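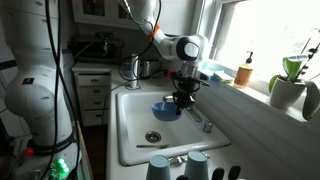 Hetmont Tenancy Rulings, plain text edition

Welcome, and thank you for stopping by! Hetmont is a collection of 600 short written decisions from rental housing hearings, typed up clean and sorted so that people can read them, search them, or feed them to whatever software they like. Most of the disputes are over security deposits, repairs, and notice to leave, with a smaller pile on noise, pets and parking that we couldn't bring ourselves to drop.

Where it came from

Mei-kuen Siu started gathering these while she was working at a tenants' help desk and kept getting asked the same thing: "Has anyone ever won on this?" She had a cabinet full of paper decisions and no quick way to answer. Feng-yi Ko wrote the first scripts one May, and the two of us have been fussing over the files ever since (the scans were crooked, and the old typewritten ones were worse).

What's in the folder

rulings/ has one text file per decision, named by its number in the index.
index.csv lists the topic, who brought the case, the outcome, and the length in words.
topics.txt explains the 12 topic labels, with notes on the ones we argued over.
mimeo/ holds the small cleanup tool we call Mimeo, which joins broken lines and strips page headers.

No decision runs over 1000 words. Longer ones were left out of this edition, so please don't use it to work out how long a typical ruling is.

How the labels were made

We each read every decision and picked one main topic. Where we disagreed we talked it over, and the 60 that we still couldn't settle are marked "mixed" in the index. A landlord who keeps a deposit to pay for a repair is the classic headache. "Outcome" means who got most of the money or the order they asked for, and a split result is marked "split" even when one side plainly went home happier.

Names and privacy

Names, street addresses and phone numbers have been swapped for plain tags such as TENANT and LANDLORD. We checked by hand, but tired eyes miss things, so if you spot a real name please write to us privately before posting it anywhere.

Please keep in mind

These are low-level hearings and they don't bind anyone else. Rules change, too, and some of the older decisions rest on notice periods that no longer apply. None of this is legal advice.

Using it

Copy it, share it, teach with it. A credit to the Hetmont collection is all we ask. Corrections are very welcome; send the file number and the line, and we'll put the fix in the next edition.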